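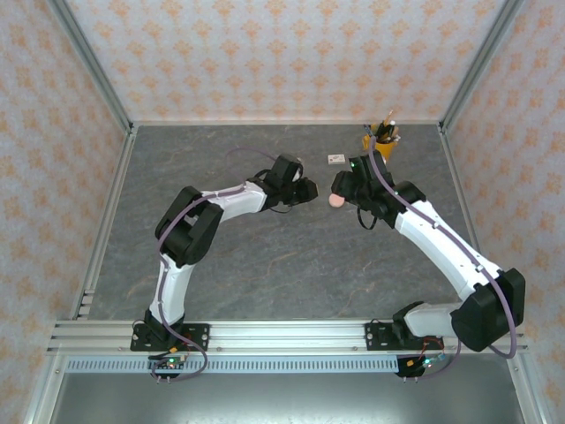

Home and Walls board > Wallpaper and paint
Thread: Damask paper over old plaster, size or no size?

pastebucket
I have a bedroom with original plaster, painted once or twice, and I bought a damask with an orange pattern on a pale ground. Rolls are from Wavon, unpasted. The walls were washed and patched in January. The store says to put on a coat of size first. My neighbor says size is a waste of money and primer does the same job. Who is right? Room needs 2 double rolls per wall by my math, and I can't get more from this batch.

rentedladder
Primer. Use one made for wallpaper, let it dry overnight, then hang. Size was for when people mixed flour paste in a bucket. I did my whole upstairs that way and no seam has lifted.

oldseam
I disagree with that. Size still has a place on plaster that drinks up water. Flick some water on a bare patch. If it goes dark right away, the wall will pull the paste dry before you can slide the paper. Primer on the patches, then size over everything.

rentedladder
If it's been painted it isn't going to drink anything. He said painted.

oldseam
He also said patched.

pastebucket
Patched in maybe nine or ten spots, mostly near the window. Paint is flat, no idea what brand. Second question while I'm here. The corners are not square. Do I wrap the paper around or cut it? 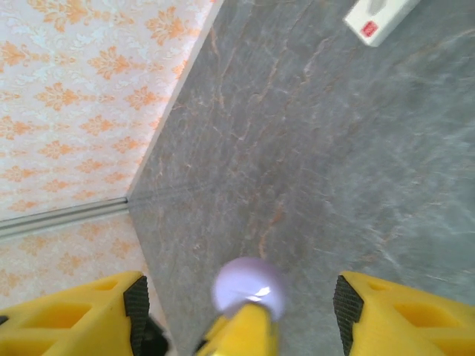 tackroom: cut it, always. Measure from the last strip to the corner at the top, middle and bottom, take the widest number and add half an inch. Wrap that half inch, then start the next wall on a fresh plumb line and overlap. You lose a little of the pattern in the corner. With a big damask you notice it for a week.

millrace_9
I would wrap if the corner is good and only cut if it's bad. I hung the Cheetham trellis in a hallway and wrapped two inside corners. Still fine. Outside corners are another story.

tackroom
Plaster corners are never good. It will pull away in the first dry winter and you get a hollow you can push in with a thumb.

pastebucket
OK, cutting. A guy from Undholm quoted me 900 for the room, labor only. Is that normal? It seemed like a lot for four walls and one window.

rentedladder
Depends where you are. I was quoted 3520 for three rooms and a stairwell, and that had lining paper in it.

millrace_9
Ask him if stripping and prep are in the price. Mine charged 85 extra to take off the switch plates and move a radiator, and I only found out on the bill.

oldseam
Pattern match adds time too. A drop match in a large repeat wastes paper, so check your math before you open a roll. Two double rolls per wall could be tight if the ceiling is high.

pastebucket
Ceiling is just over nine feet. I'll lay it out on the floor tonight and count again. Going with primer on all of it and size on the window wall.

rentedladder
You don't need the size – but it won't hurt.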